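Teaching an arm to open a round appliance door by remote control

Opening a door looks like one movement when a person does it. For an arm it is four: reach the handle, get a grip, pull until the latch lets go, then swing the door along its arc. This page covers how we record that task at the Clasulville workshop by driving the arm remotely, and what we check before the recordings go into training.

It assumes you have already set up the Julance leader handles and can move the follower arm without surprises. If you can't yet, do the pairing tutorial first.

What you need

A follower arm with a two-finger gripper and a wrist camera
A pair of leader handles, or one handle and a foot pedal
An appliance with a hinged round door, fixed so it can't slide
A second person near the stop button for the first few runs
Recording software with a start and stop you can reach without letting go of the handle

Step 1. Set the starting positions

Park the arm so that the gripper is well clear of the door, with the fingers open. Save this as the home position. Every recording begins from home, but the base shouldn't always be in the same place. Move it a little between recordings, to either side and nearer or further away. A policy trained from one exact spot will fail as soon as somebody nudges the cart.

Step 2. Practise without recording

Open the door by remote control ten times or so with the recorder off. You are looking for a path that doesn't bring the elbow close to its limit halfway through the swing. Round doors catch people out here. The handle side moves towards the arm and then sideways, and if you start too close there is no room left to back away.

Set the force limit low for practice. If the arm stops with a fault when the latch resists, raise the limit one notch and try again.

Step 3. Record the approach

Start the recording, wait a second, then move in. Go slowly over the last hand's width. The wrist camera matters most in this part, and a fast approach gives blurred pictures just where the policy needs clear ones. Glossy doors are harder than matt ones, as the reflections shift when the wrist moves. Record under more than one kind of light if you can - blinds up, blinds down, ceiling lights on and off.

Bring the fingers to the handle side of the rim and settle them there before you pull.

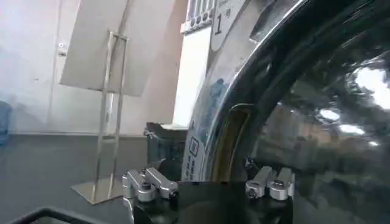 Can I record the approach and the pull as two separate demonstrations?

Keep them together for a first policy. When they are recorded apart, the end of one rarely matches the start of the other, and the arm tends to hesitate at the join. Splitting makes sense later on, when you want extra practice on the pull alone.

Step 4. Pull and swing

Pull straight back until the latch releases, then begin the curve. Don't try to steer round the curve while the latch is still holding. The gripper will twist against the rim and slip, and you'll have taught it to slip.

Once the door is moving, ease off. Let the hinge decide the path and follow it with the handle. Stop when the door is open wide enough for the arm to reach inside, hold still for a second, then end the recording.

Step 5. Mark each recording

Mark it straight away as good, poor or failed. Good means one clean attempt. Poor means the door opened but you regripped, bumped something or took a long pause. Failed means it stayed shut or the arm faulted.

Keep the failed ones in their own folder. They are no use for basic imitation training, but you'll want them if you train a success detector.

How many you need

Our first usable policy for this task came from 73 good recordings, made on a single door. It worked on that door and was poor on every other. After we added doors at our Zollilthorpe site the set grew to 1,682, and the policy began to cope with handles it hadn't met. For a single machine that stays put, start with the smaller figure and see how you get on.

Operators get tired before they notice it. We change over after 22 recordings.

Common faults

The gripper closes too early. Look at your demonstrations: you are probably closing while still moving. Add a short stop before each grip.

The arm stops just short of the door. Too many recordings have a long pause there. Trim them, or mark them poor.

The door opens part way and swings shut. Check that the appliance is level, then check that you held still at the end of each recording.

Playback drifts to one side. Redo the wrist camera calibration. On the Heinonen mount, tighten both clamp screws first, then calibrate.

The next tutorial uses the same home position, so leave it saved.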